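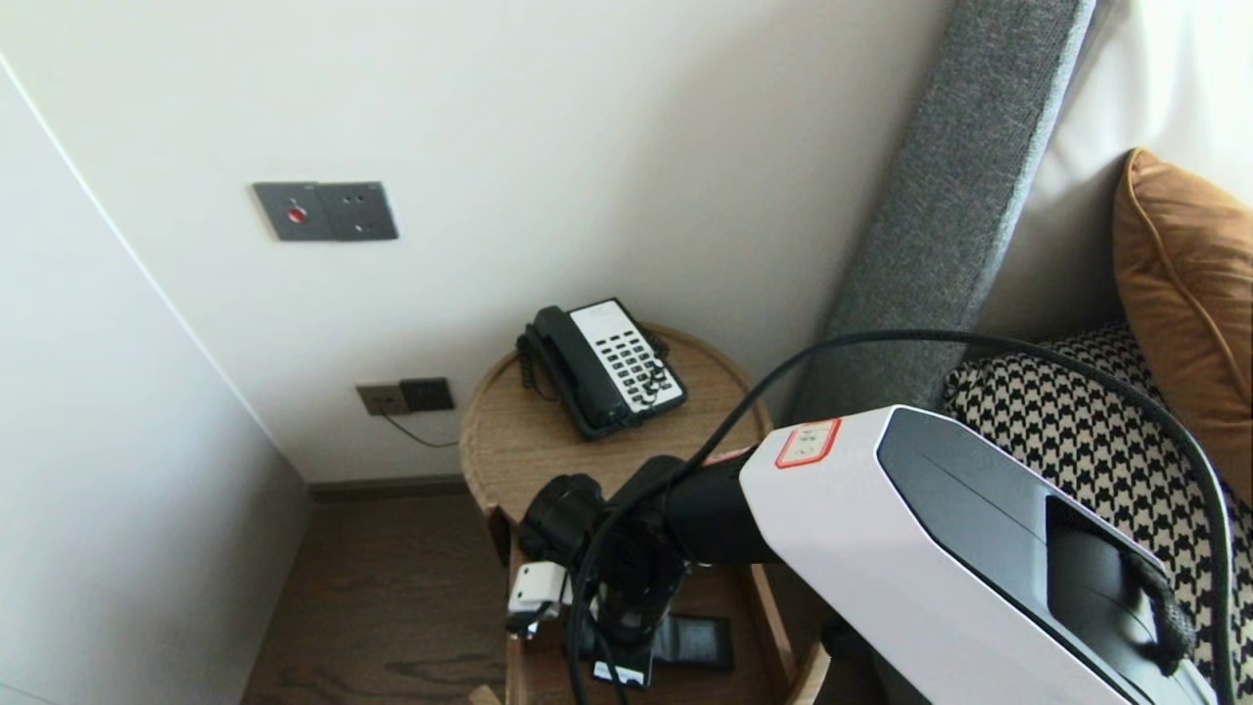 Old hotel phone as a house phone, and where to put everything on a bedside table??

Posted by grilldale_gal in Home & Furniture

Ok so quick one, typing on my lunch break. We're redoing the guest room and I want the hotel look. Round oak side table, raised edge on top, open cubby underneath. Plus a real desk phone with the handset and curly cord, the kind with all the buttons down the side. Got one used, no manual. Two things. Will it even work on a normal home line? And the table is small, the phone eats most of the top, so where do people put a lamp and a glass of water. Outlets are low on the wall next to it. Budget for fixing this is $58, dont laugh, the rest went on the table.

Ukeo
Had the same setup in our rental. Depends on the phone. If it's plain analog it'll plug into a regular jack and you get dial tone, done. If it came off a hotel's digital system, no, it won't, and no adapter from the drugstore will help. Look at the sticker on the bottom. Says analog or single line – good. Try it at a freind's house if you don't have a landline anymore. With internet phone service there's usually a phone port on the back of the modem box, plug in there.
The speed dial buttons prob do nothing until you program them. On mine it was hold the button, type the number, hang up. Yours may be different.
For the table: turn the phone on an angle, handset side toward the bed. Frees up more room than you'd think. Water goes in front. Lamp on the wall, plug-in kind, skip the table completely. Mine was under $58 with the cord cover.

Distevura
just get a bigger table

vandermerwe128
Van der Merwe here, did maintenance at a place with 128 rooms so I've moved a lot of these phones. Cubby is for the remote and people's cell phones, leave it open, don't stuff it with magazines. Guests leave chargers behind anyway. Run the cord down the back leg or side and clip it, 5 clips is plenty. If it just hangs there somebody will catch a foot on it and the whole phone goes. Felt pads under the base too, oak scratches easy and that raised rim holds spills – wipe it quick or you get a ring.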